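Opinion > Home and Storage > Toys

Stop storing toys right side up

By Rajitha Howlader
6 July 2020

Most advice on toy storage concerns the container: its size, its lid, its label. I think the container matters less than the condition of what goes into it, and the part of a toy that shows its condition is usually the underside.

Plastic vehicles are the clearest case. From above, a wagon or a truck looks clean after a quick wipe. The hollow chassis holds crumbs, lint and sand in every corner, and the dirt travels with it into the bin. Last September I emptied a bin of 57 toys and turned each one over before cleaning it. Of these, 18 had debris packed into the base, and 7 had a wheel that no longer turned freely. All of them had gone into the bin looking fine.

Fulgencio Barrios, who runs the toy library in Paredes, disagrees. He argues that inspection takes time that families do not have, and that a rinse under the tap is enough. A rinse moves loose sand. It does little for hair wound on an axle, and water left in a closed compartment has to be shaken out — a step most people skip.

My procedure is plain. Turn the toy over on a bed or a blanket, where small parts will not roll far. Brush the compartments from one end to the other. Spin each wheel. Check hooks and couplings for cracks, as these take the load when vehicles are pulled in a train. Then store the toy with the open side down, so that dust settles on the outer surface. 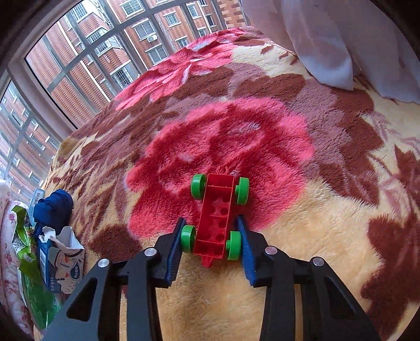
Red chassis with green wheels, open side up on a flowered blanket. Cross walls divide the base; a hook and a coupling tab project from the ends.

Designs with many internal walls need the most brushing. I would like manufacturers to make more of them with drain holes or a flat cover. Until they do, the underside should be cleaned first and the visible side last.

Related
Lidded bins or open shelves?
Washing plush blankets without matting the pile
How many toys should stay out at once?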